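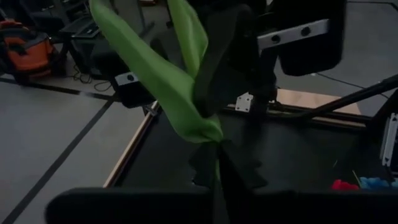 Green satiny cloth, gathered at the knot.

Review: Prorow Mobile Ad Server, Self-Hosted Edition
11 Jan 2021 | By Sławomir Laskowska

Print this page | E-mail this article

Prorow is an ad server for publishers who sell their own mobile inventory and want a second source of demand behind it. The vendor, Ineo, has offered a hosted version for several years. The self-hosted edition came out in December, and I ran it for 10 days on a mid-size recipe and home site, with direct campaigns in first position and the Burkex exchange as fallback.

Installation is a single package plus a database. The setup script checks for open ports and stops with a readable message if one is taken. It does not check disk space, and the log directory fills quickly at the default level. Set logging to "warn" before sending any live traffic.

Ad units are defined in a text file or in the browser console. The two do not stay in sync. A unit created in the console is written to the database only, so a later reload from the file removes it. The manual mentions this in one sentence under "Backup." I lost eight units that way and rebuilt them by hand.

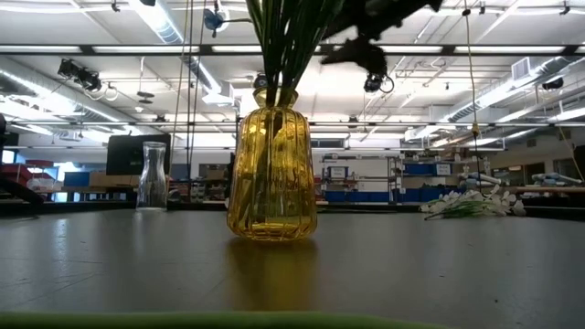 Delivery is the strong part. Median response time for a banner request was 103 milliseconds, measured at the phone over a normal LTE connection. With the fallback call included, the median rose to 291. Both figures are good for software at this price. Pacing was even through the day – a campaign set to spread its budget over 24 hours did so, with no rush of impressions after midnight.

Frequency caps work per device and per campaign, but not per advertiser. If one client books three campaigns, a reader can see that client three times as often as intended. The hosted version has an advertiser cap. Ineo's support desk told me it is planned for the self-hosted edition and gave no date.

Full-screen units need care. The close button is drawn by the creative, and Prorow does not add one if the creative leaves it out. One test unit from a small agency, Urbańczyk, loaded without a close button on older Android phones. The preview tool showed the unit correctly, so test on a real handset.

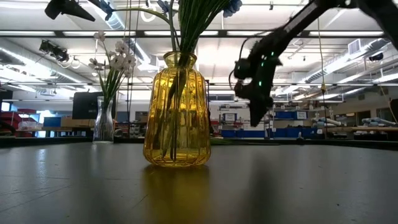 Reporting is plain. There is one table, which can be grouped by unit, campaign, country, or operating system, and exported as CSV. Numbers lag by some 8 minutes. Revenue from the exchange is an estimate until the next morning, and the console does not mark it as such. I compared a week of final figures with the Burkex statements and the gap in impressions was under two percent, which is normal for two systems counting at different points.

Consent handling is adequate. Prorow reads the standard consent string and drops the device ID when permission is missing. It will still request an ad in that case – there is a switch to turn this off, under "Network" and not under "Privacy."

The license is billed by server, with no charge per impression. Updates are included for the first year. E-mail support answered me within one working day on each occasion.

Suitable for: publishers with direct sales and an administrator on staff.
Less suitable for: sites that run exchange demand only, or that need advertiser-level caps now.
Version tested: 2.1, self-hosted, one server.

This site uses cookies to measure traffic and remember your settings. By continuing to browse you accept our cookie policy.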